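Food & Farming | Ages 8 to 11

Why Do We Wrap Our Food?

Food starts to change as soon as it is picked, caught or cooked. Bread dries out. Apples turn brown where you bite them. Tiny living things called microbes land on food and begin to eat it, and that is what makes it spoil.

People have wrapped food for a very long time. Before there were factories, they used leaves, clay pots, animal skins and cloth. In Japan, rice balls are often wrapped in seaweed, and you can eat the wrapper too.

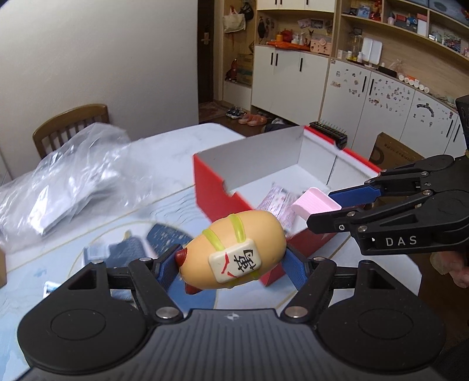

Photo: Söderlund / Stumholm Learning

A good wrapper keeps out air, water and light. Air has oxygen in it, and oxygen makes fats taste stale. Water helps mold grow. Light can fade colors and destroy some vitamins.

Many snack pouches are made of thin layers stuck together. One layer is plastic, which makes the pouch strong. Another may be a coating of aluminum that is much thinner than a hair.

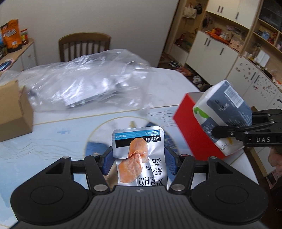
The outside layer is for printing. It tells you what the food is, what is in it and how much it weighs. Most packages also have a barcode, a row of dark and light lines that a store scanner can read.

Foil can be folded into almost any shape and it stays where you put it. Paper does this too, but paper lets water through.

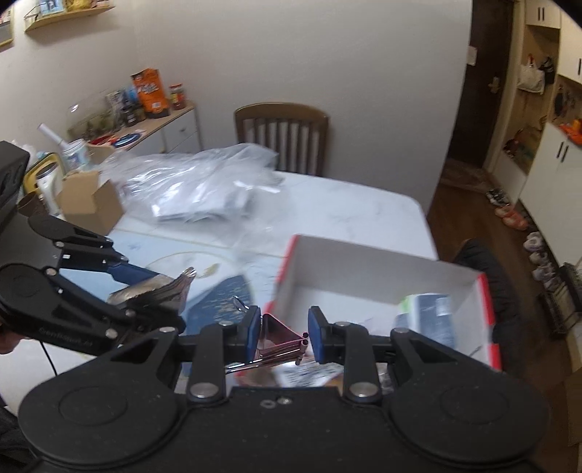
Wrappers also cause a problem. Layers that are stuck together are hard to pull apart, so most pouches can't be recycled at home. Cardboard and metal cans are easier.

Try this: put one cracker in a closed jar and leave another on a plate. Taste them both after 11 hours. Which one is still crisp?

Written by Raymonde McKinnon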